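Sondeck Handgreifer-System
Planungs- und Einrichtungshandbuch

Kapitel 2: Bedarf, Budget und Bestellung

2.1 Zweck dieses Kapitels

Das Kapitel richtet sich an Stellen, die Handgreifer für die Aufzeichnung von Greifvorgängen beschaffen. Es behandelt die Mengenplanung, die laufenden Kosten und die Vorbereitung der Arbeitsplätze. Die Montage ist in Kapitel 3 beschrieben, die Kalibrierung in Kapitel 4.

2.2 Stückzahl festlegen

1. Legen Sie fest, wie viele Personen gleichzeitig aufzeichnen. Jede Person benötigt einen eigenen Greifer.

2. Planen Sie je sechs Greifer ein Reservegerät ein. Bei kleineren Beständen genügt ein Satz Ersatzfinger.

3. Tragen Sie die Stückzahl in das Planungsblatt ein (Anhang A). Reservegeräte werden in einer eigenen Zeile geführt, weil sie nicht in die Berechnung der Akkus und Speicherkarten eingehen.

4. Prüfen Sie, ob die Greifer später auch an einem Roboterarm eingesetzt werden sollen. In diesem Fall ist die Flanschplatte Morkov mitzubestellen. Eine Nachrüstung ist möglich, erfordert aber die Einsendung des Geräts.

Hinweis: Finger und Rippenpolster sind Verschleißteile und nicht Bestandteil der Gewährleistung.

2.3 Kosten je Arbeitsplatz

Für einen Arbeitsplatz sind in der Grundausstattung 772 Euro netto anzusetzen. Enthalten sind Handgreifer, Kamerahalterung, ein Paar Finger, ein Paar Rippenpolster und das Ladegerät. Die Kamera gehört nicht zum Lieferumfang. Wer bereits Kameras mit passendem Gewinde besitzt, kann sie weiterverwenden. Eine Liste der geprüften Modelle steht in Anhang B.
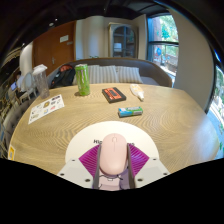

Gegenstände für die Aufzeichnung müssen in der Regel nicht eigens gekauft werden. Alltägliche Dinge aus Büro und Haushalt reichen für die ersten Wochen aus, ebenso vorhandene Tische und Sitzplätze. Ein eigener Budgetposten lohnt sich erst, wenn dieselben Gegenstände an mehreren Standorten in gleicher Ausführung vorliegen müssen.

2.4 Verschleißteile und Nachbestellung

1. Bestellen Sie mit der Erstausstattung mindestens ein Ersatzpaar Rippenpolster je Greifer.

2. Kontrollieren Sie die Polster nach jeweils 700 Greifvorgängen auf Risse und abgeflachte Rippen.

3. Tauschen Sie Polster immer paarweise. Unterschiedlich abgenutzte Polster halten glatte Gegenstände schräg.

4. Rechnen Sie bei Nachbestellungen über Horrocks mit 15 Werktagen Lieferzeit. Bestellungen, die im Dezember eingehen, werden erst im Januar bearbeitet.

Vorsicht: Ziehen Sie die Schrauben der Montageplatten nur von Hand an. Überdrehte Gewinde machen den Austausch der ganzen Platte notwendig.

2.5 Arbeitsplatz vorbereiten

1. Wählen Sie einen standfesten Tisch, der von mindestens zwei Seiten zugänglich ist.

2. Vermeiden Sie starke Spiegelungen auf der Tischfläche. Bei Tageslicht von der Seite hilft oft schon ein Platzwechsel.

3. Holen Sie das Einverständnis aller Personen ein, die im Aufnahmebereich sitzen könnten.

4. Sehen Sie eine Steckdose für das Ladegerät vor.

2.6 Bestellung auslösen

Senden Sie das ausgefüllte Planungsblatt an den Vertrieb Oltosside. Geben Sie Lieferanschrift, Kostenstelle und den gewünschten Liefermonat an. Teillieferungen sind möglich und müssen auf dem Blatt angekreuzt werden. Das Angebot enthält die Seriennummern der reservierten Geräte. Übertragen Sie diese in die Geräteliste, bevor Sie mit Kapitel 3 fortfahren.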